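Unit 4: The Mill Towns After the Railroad
Course notes, Mansa Mensah

Before the railroad

Burkow began as a river landing. Farmers from the upper valley brought grain and hides down by wagon, and flatboats carried the goods south when the water was high enough. In a dry year the landing might be idle from July until the fall rains. The first permanent buildings were a warehouse, a tavern and a ferry house, all on the east bank. The west bank was too soft to build on and stayed in pasture until it was drained.

The census taken just before the railroad arrived lists 522 people in the town. Most households farmed at least part of the year, including those headed by a blacksmith or a storekeeper. Keep this in mind when you read the occupation columns in the packet. The census taker wrote down one trade per person, and many people had two.

The line reaches Burkow

The railroad company wanted a crossing where the river was narrow and the banks were firm. Lamptey, upstream, had a better harbor and expected to get the bridge. Burkow's landowners offered the right of way for free, and the company accepted. Lamptey kept its boat trade for a while, but the warehouses there closed one after another once freight could move in winter.

Ten years later Burkow had 1160 residents. The growth came from two directions. Some of the new people were railroad workers who stayed after the bridge was finished. Others came from Lamptey itself, and in a few cases they took their houses apart and moved the lumber with them. The street now called Landing Row was built largely this way, and the houses on it are older than the street. 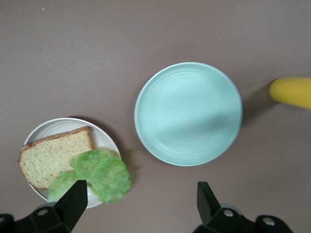

The first large employer after the railroad was the Dameo mill, which made furniture parts and later barrel staves. It stood between the tracks and the river so that logs could come in by water and finished goods could leave by rail. A second company, Skuvuswood, opened across the tracks and bought the smaller logs that Dameo turned away. The two firms competed for workers in the spring and often laid them off in the same weeks of winter.

Housing and the company store

Dameo built seven rows of workers' houses on the drained land west of the river. Rent was taken out of wages before they were paid. Workers could also buy on credit at the company store, and the surviving account books show that many families were in debt to the store for most of the year. Prices there were higher than in town for flour and lamp oil but lower for shoes. Historians disagree about how much this mattered. The older view is that credit kept workers from leaving. More recent work points out that families did leave, often in March when the river opened, and that the store seldom collected what they owed.

The east bank remained the part of town where merchants and mill managers lived. Churches, the school and the bank were all there. Until the footbridge was built, children from the west bank crossed on the railroad trestle — a practice the town council banned several times without much effect.

Terms to know

Right of way: the strip of land a railroad needs for its track
Stave: one of the narrow boards that form the side of a barrel
Trestle: a framework that holds up a bridge
Company store: a shop owned by an employer, often selling on credit

For next class

Read chapter 7 and the store ledger pages in the packet. Choose one family from the ledger and follow it through a full year. Write one page on when the family bought on credit and what it bought. Where an entry is hard to read, put a question mark beside your reading and move on. Bring the Burkow street map as well — we will use it to place the rows of company houses.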